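Hand-held gripper check, acrylic panel demos
Mon 29 April, filled in by Dušan Jurčo

1. Finger pads: PASS, just
Ragged edges on both sides, and I'd like new ones before Shahram starts his batch. They still clamp a clear sheet upright, so carry on for now!

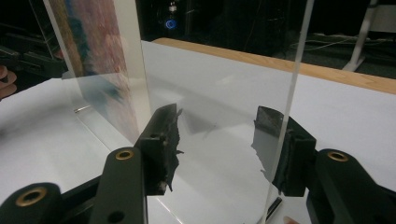 2. Pivots and grommets: PASS
No wobble when I squeeze (lovely, after December).

3. Opening and release: RECHECK
Let go slowly, please – the robot copies whatever we show it, snatching included.
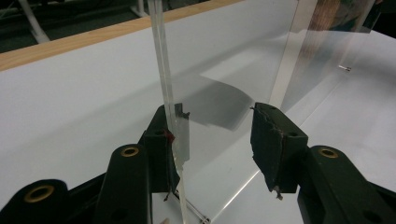

I'll go over the release again with Marcela before demo 171.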